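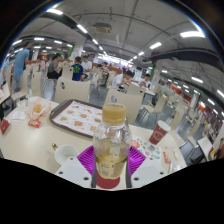 My brother-in-law Ulises Carrasco asked me again last night when he can buy a robot that clears the table. He has four kids and a dishwasher he calls the only reliable member of the family, so I get it. I told him not to hold his breath.

I've been grumping about this since May, when I started keeping a list of chores I'd pay a machine to do. Clearing up after a fast food lunch is still at the top, and I think people underrate how nasty that job is! A plate is easy. It's stiff, it's round, it goes in a rack. But a crumpled wrapper with a bite of something still in it? A napkin? Those never have the same shape twice. And a bottle with some drink left in the bottom can't just be flung in with the paper (well, my nephews would disagree). 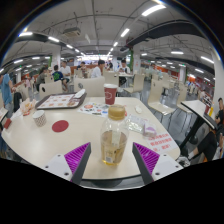 Then there's the deciding. Is that cup finished, or did somebody go off to find a straw? I get this wrong myself, ask my wife about her iced tea.

Ashwin Thomas, who I used to work with at Pundholm, is way sunnier than me. He says picking things up is mostly a matter of practice now and the tray thing will be solved before my car is paid off. I have 44 payments left, so we have a bet on. Loser buys lunch, loser also buses the table.

For what it's worth, I'd take a slow one. If it needed 70 minutes to do my kitchen while I was asleep I wouldn't care one bit, as long as it left my coffee mug alone.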